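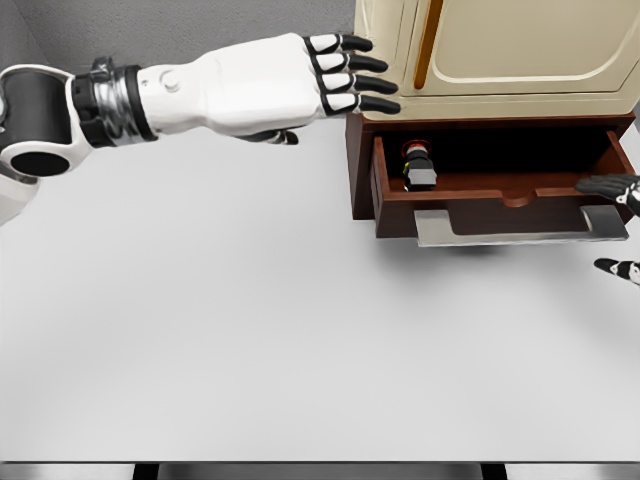
kettlewright replied:
I'd stop using the gloves for the drawer task. We had the same trouble last spring. Once the operator's thumb is tucked under the palm, the hand tracking guesses, and the policy learns the guess.

dunmore_p wrote:
Which gloves, though? We use the Arumugam pair in simulation and the thumb is fine as long as you recalibrate after lunch. Our drawer has a bar handle as well, and the open stage trains well. It's closing it again that goes wrong.

kettlewright replied:
The older Arumugam ones, so that may be part of it. How many demos are you on?

dunmore_p wrote:
245 kept out of 300. The rest I threw out, mostly where I paused too long deciding which hand to use. The policy picks up the pauses. It will sit next to an open drawer doing nothing for 4 seconds and then carry on.

saltmarsh wrote:
I don't agree with throwing those out. Trim them. If you only keep the clean runs, the robot never sees how to get out of a bad position. My worst results came from a very tidy set recorded by one person on a Tuesday afternoon.

dunmore_p wrote:
Trimming a pause leaves a jump in the joint positions unless you smooth it, and then you are training on motion that never took place.

saltmarsh wrote:
Not if the arm is still. Cut between two frames where the joints match and there is no jump. The Kusuno replay tool does it, under Edit, then Match ends.

dunmore_p wrote:
Mine drift a bit during the pause, but I'll try it on a few.

figroll wrote:
Bit of a beginner question. Is there any point doing this in sim with a two-handed robot if the real one at work is a single arm? We have the Neldale bench and I can move that by hand, which feels much easier than a headset.

kettlewright replied:
Moving it by hand is better for a single arm, in my view. You feel the handle catch. With a headset and no force feedback you pull until the picture moves. Two arms is where hand guiding gets awkward, as you end up with one person per arm.

saltmarsh wrote:
Agree with that. Keep your own hands out of the camera view when you record, or replay the motion afterwards and record the images then. That caught me out.

figroll wrote:
Thanks. I had my sleeve in all 70 of mine. Will redo them.

dunmore_p wrote:
Back to the original problem. I tried Match ends on the paused runs and most came through. The waiting has nearly gone. Closing the drawer is still poor, so I'm going to record that as a separate task, starting with the drawer at different distances out. If anyone has the Cindinberg cabinet settings for drawer friction, please post them, as mine slides too easily.

kettlewright replied:
I've got them on the other machine. Will put them up tonight.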